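Will vinegar damage a printed cotton tablecloth?

Asked by Irkham in Laundry & Fabric Care
484 views, 2 answers

I have a cotton tablecloth with a printed pattern that gets used most days. After a few months of washing it feels stiff and looks a little gray. Our water is hard. I was told to add white vinegar to the rinse but I'm worried about the colors. Detergent is regular powder, warm wash, line dried. Also there is one candle wax spot near the hem.

Answer from Joda
Accepted

Vinegar is fine for most printed cotton. Half a cup in the softener drawer, not with the detergent. The stiff feeling is usually leftover powder plus minerals, so try less powder first, or switch to liquid. Test the colors before anything else: wet a corner, press a white cloth on it, and see if any dye comes off.
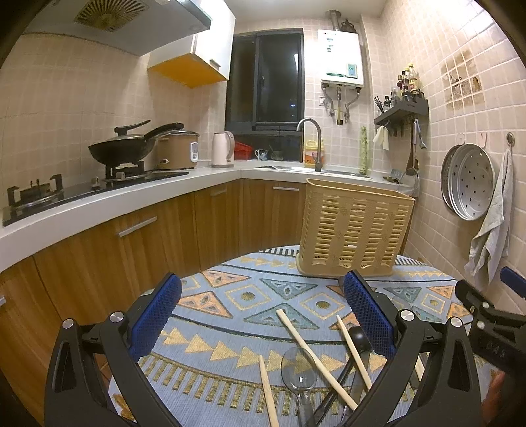

For the wax, let it harden and scrape off what you can with a spoon. Then put a paper towel on each side and press with a warm iron, no steam. Change the paper when it gets greasy. If a mark stays, rub in a drop of dish soap before the next wash.

Never mix vinegar with bleach.

Answer from Trisadard

i just use cold water and shake it hard before hanging. never needed vinegar. 2 extra rinses if it still feels stiff

Comment from Irkham: Corner test was clean. Going to try less powder first.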